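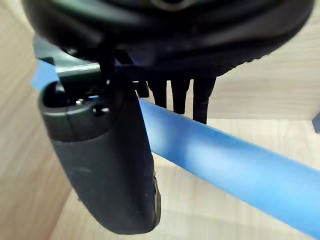 Black gripper finger and blue rod, close view. Photo: Keyvan Karimi

Notes on the Running Order at the Onda

16 January 2023

Several readers have written to ask how the running order is decided for the variety evenings at the Onda, and whether performers have any say in it. I have compered at the theater for eleven seasons and have drawn up the order for the last four of them, and I am pleased to set out the practice as it stands. The views are my own and do not bind the management.

The Onda opened in 1882 as a concert room and seats 570. Its stage is shallow, and the wings on the left side will not take anything wider than a piano. These two facts settle more of the running order than any question of billing. An act with large properties must either open the evening or follow the intermission, when there is time to set behind the curtain. Refilwe Van Wyk, whose cabinet illusions were the chief attraction of the autumn bill, had hoped to close the first half. We discussed it at some length, and she opened the second half instead. She has since asked for the same position again.

The first half runs to 40 minutes. I ordinarily begin with a speciality act that requires no speech, so that latecomers may be seated without spoiling a joke. Juggling serves very well. Kamran Mousavi has opened for us on three occasions with clubs and cigar boxes, and he has the useful habit of working to the balcony as well as to the front rows.

Comedy is placed second. A comedian who follows a singer will generally spend the first two minutes bringing the room back to its ordinary temper, and those minutes are lost to the act. Gobnait Ní Mhurchú raised this with me after the April show, on which I had placed her directly behind a very moving ballad. Her complaint was a fair one and I have not repeated the arrangement.

Mind reading presents a particular difficulty. The performer needs volunteers from the audience, and volunteers take time to reach the stage — the steps at the Onda are steep and there is only one rail. I now allow an additional four minutes for any act that brings more than two persons up, and I ask that they be returned to their seats before the applause, under a house light.

On the matter of music, the pit holds five players at most. Roya Mohammadi leads from the piano and should receive all band parts ten days beforehand. Parts delivered on the night will be played as well as they can be, but no undertaking can be given as to tempo. Acts using recorded tracks should supply them with the spoken cues marked.

Performers may certainly express a preference, and I read every letter. It is helpful to know the true length of the act, with patter, as given before a live audience. A spot described to me as twelve minutes last season lasted nineteen, and the dog act that followed was obliged to omit its final trick.

Attendance at the most recent evening was 134, a modest figure for the house, although the rain was heavy and the tram was not running past Tanent. The closing number was well received all the same.

The bill for the spring evening is not yet complete. I have one place open in the second half, ten minutes, front cloth only, and would be glad to hear from a ventriloquist or a paper-tearer. Letters may be left for me at the stage door.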